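# The Grudge Is Also a Prayer: a conversation with Emiliano Ocampo

When I wrote to Emiliano Ocampo to ask for an interview about forgiveness, he answered in one line: "Come, but I will disappoint you." He has taught the Psalms in the parish of Kostdale for many years, mostly to adults who come in the evening after work, and his small book on the angry psalms has been passed from hand to hand in our reading group since December. I had many questions prepared. He let me ask perhaps half of them.

We began with the verse everybody stumbles over, the end of Psalm 137, where the singer calls happy the one who will take the children of Babylon and dash them against the rock. I asked him if a Christian can pray this.

"You can read it aloud, and then you must wait a little before you say anything clever," he said. "Most people jump immediately. They say it is a figure, the little ones are our little sins, we must kill them when they are small. Origen says it, Augustine says it, and I respect them. But I have sat with a woman who lost her brother to violence, and she did not need a figure. She read this verse and she said, so it is permitted to say it."

Permitted to say it to whom, I asked.

"To God. This is the whole matter for me. The psalm is not a letter to Babylon. Nobody sends it. It is put in front of God, who can do with it what he wants, and usually he does not do what we asked."

He speaks slowly and often returns to correct a word. When I used the word "vent," he did not like it. To vent, he said, is to let the steam go into the air, where it belongs to no one. The psalmist gives his anger to a person, and the person can answer. For this reason he thinks the angry psalms are more dangerous than people believe, because someone who prays them for a long time may receive a reply.

I wanted to know what kind of reply. He laughed, and told me about a quarrel of his own, with a man from the choir in Pidberg, over something he described as "very small, you would be ashamed for me." He prayed Psalm 109 against this man for a whole Lent. It is the psalm that asks that the enemy's days be few and that another take his office.

"I prayed it with full heart," he said. "After 3 weeks I noticed that I knew him better. I had to think of him every morning, you understand? What is his office, who are his children. I began to see his kitchen. I did not forgive him yet. But it became difficult to hate him in a general way."

And did he forgive him?

"Later. Partly. We greet each other."

I told him that this sounded to me like a modest result for so much prayer. He agreed with me completely, and poured more coffee.

## "Seventy times seven is not a feeling"

The second part of our talk was about the command to forgive, which he believes we have made too soft and too hard in the same moment. Too soft, because we speak as if it were a mood that arrives. Too hard, because we then blame people when the mood does not arrive.

"Peter asks how often," he said. "He asks like a man with a notebook. And the Lord gives him a number that spoils the notebook. But look at the parable which comes directly after, the servant and the debt. There it is all about money, papers, prison. It is law. The king releases the debt. It is not written that he likes the servant."

So one can forgive a person without liking him?

"One can release him from the debt. I will not collect. This is a decision, and you may have to make it again at 4 in the morning, when you wake up and the debt is there with all its interest. The liking is something else. Sometimes it comes."

I asked about the cases where releasing would be wrong, where the one who did the harm is still doing it. He became more serious here. He said that he has heard the parable used to send people back into houses where they were beaten, and that he considers this a misuse of the name of God, in the strict sense of the commandment. To release a debt does not mean to lend again. He tells this to every group, in the first meeting, before they open the text.

His groups are not large. The biggest had 50 people, in the year when the old church at Gill was closed and everyone was angry at the diocese — "a wonderful year for the Psalms," he said. Now there are 6 who come regularly. They read one psalm in an evening, twice, and between the two readings they keep silence.
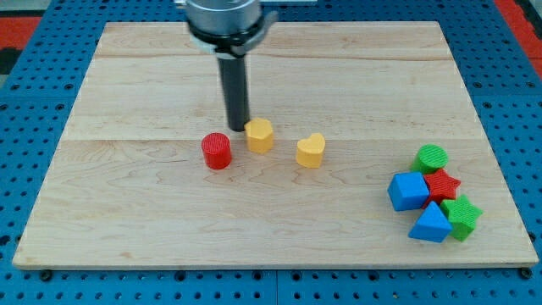 Refugio Tapia told me afterward that the silence was the part she could not bear in the beginning, and that she now thinks the second reading is where the psalm turns around and looks at you. The first time she heard Psalm 137 in this way she was the exile. The second time she was not sure anymore, and she thought of people who could sing it about her.

I brought this remark back to Emiliano, and he was quiet for some time.

"She is ahead of me," he said. "In the book I wrote only about the one who prays. I did not write enough about being the one who is prayed against. It is a frightening thing, to imagine that somewhere a person is saying Psalm 109 with my name in it, and that God is listening to him with patience."

Would it change how we live, if we believed that?

"It should change how we pray for the enemy. Perhaps I am standing in line behind him, and he is complaining about me."

He is now working on a second, shorter text, on the psalms of confession, which he first gave as talks in Tustinar. He does not know when it will be ready. The chapter on Psalm 51 he has written again from the beginning, and he is still not content with the verse "against you, you only, have I sinned," because David had sinned very much against Uriah, and Uriah is not mentioned.

"I have an explanation for it," he said at the door, when I was already in my coat. "I had one last year also. Write to me in the spring and ask which one I kept."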